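I grew up with a wood heater, and I'll defend the smell of split redgum to anyone, but I wouldn't put one in again. There, I've said it!

We ran ours at Mongate for 20 winters. Lovely thing on a July evening, and a proper grump at six in the morning when the coals had died and the kitchen was freezing. Last year we paid $600 to have it serviced and swept, and I sat there doing sums on the back of the invoice.
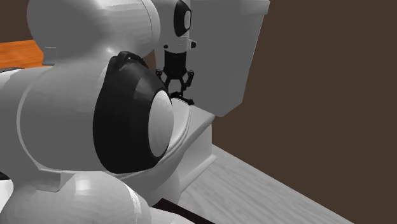 White arm with a black joint ring, computer render.

What bugs me is how the shops sell these heaters on looks (big window, nice flames) and hardly mention the wood. You need somewhere dry to stack it, you need it seasoned, and you need a back that's up to the job. Mine's not. My neighbours' washing cops the smoke too, and I don't think that's a small thing in a street of 8 houses.

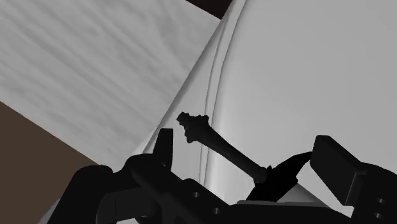
Floarea Iordache reckons I've gone soft, and that a well-run heater with dry wood hardly smokes once it's going. Fair enough, but how many of us run one well at 6 am in our dressing gowns? I certainly didn't.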